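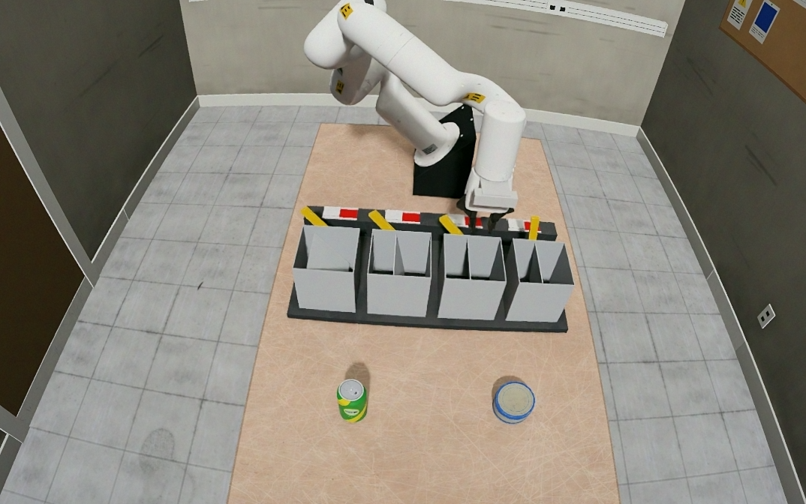 I have been building my small sorting cell, which I call Dekik, for most of this year, and the largest part of it still exists only in the computer. Some readers asked me why I do it in this order. My garage is small and the arm is not yet paid, so I wanted to make my mistakes first in the simulator. The task itself is simple to say. The arm must take a thing from the table, carry it to the rack, and let it go in the correct bin. In the present version the row of gray bins is at the far side, close to the foot of the arm, and the drink can and the round tin wait on the near side. I chose this layout in March and I have regretted it several times. The elbow has to fold very much when the gripper works over the back of the rack, and my first motion planner did not like this at all.

The planner is now replaced. The old one searched a path every time from zero, and sometimes it gave me a beautiful path and sometimes a path like a person who tries to scratch his own back. The new one begins from a list of saved positions, 28 of them, which I made by hand in two evenings. It is not elegant work, but the arm moves the same way each time, and I can look at a bad movement and know which position I should correct.

## The table and the light

I spent too much time on the table. In the beginning it was one flat color, and the vision part learned it perfectly, which means it learned nothing useful. Then I added scratches, and shadows which are not too hard, and marks on the walls. Ayuba Yakubu, who has a bench near mine in the Flemberg workshop, told me that my room looked like the waiting room of a dentist. He was right — so I put up papers and a cork board, and I made the walls more dirty.
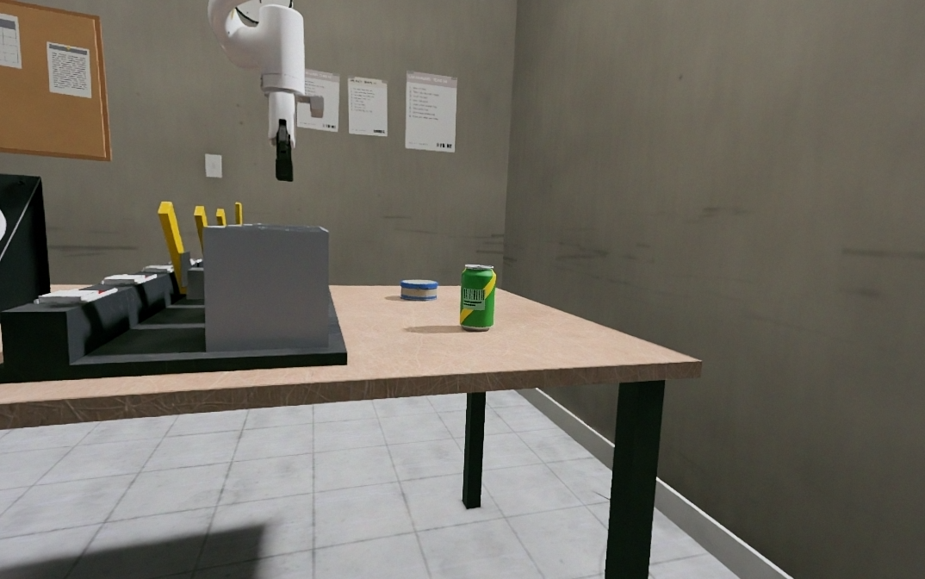
After these changes the number of wrong detections went up, and I was disappointed for one evening. Later I understood that the old result was too good because the old room was too easy. I rendered 4000 new views with the lamp in different places and trained again during the night. Now the detector finds the can well. The tin is harder. When it is seen from a low side it becomes a thin band, and the detector gives it a low score or mixes it with something else.

Shiny metal is also a problem which I did not solve. The top of a can reflects the lamp, and my simulator makes this reflection in a simple way. I expect that the real can will surprise me.

## Bins and dividers

Some bins have a divider inside and some do not. I wanted both, because in the real cell I will sort small screws in the divided ones and larger parts in the open one. The drop height must be different then. If the gripper opens too high above a divider, the part can hit the edge and jump to the wrong side. I ran 200 drops with a small cube and wrote every result in a table. The best height was lower than I had planned, and so the fingers must come between the walls without touching them.

For this reason I also made a separate test with a box and a block which fits almost without space. It is a boring test, but it shows quickly if the position of the box is wrong by a small amount.

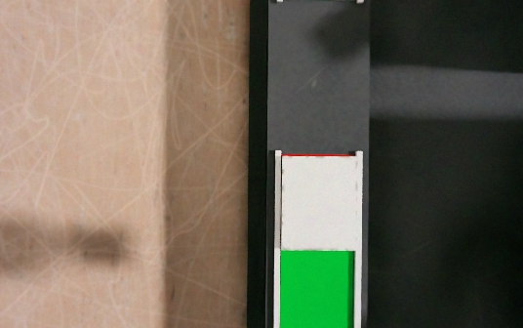

*Looking down on the green block in its white box.*

My collision shapes were a little bigger than the visible shapes, and this cost me one full weekend. The block looked good in the box, but the physics engine believed that it was pushing into the wall, and it shook when I started the simulation. I made the collision shapes 8 percent smaller. I know it is not the correct solution. A correct one is to draw the shapes again, and I have put it on the list.

## What I will do next

The frame for the real table will be cut in Pedport, where the Flemberg workshop has a better saw than mine. I ordered the profiles from Boyer and they should come in the next weeks. Before that I want to do three small things in the simulator:

- turn the rack a little toward the arm, to give the elbow more room
- add a second lamp at the side
- write the error messages in words, as now they are only numbers and I forget what they mean

If somebody has experience with low views of round, flat objects, please write to me in the comments. I tried to add more pictures of the tin from the side, and it helped roughly half of the time.

30/12/2022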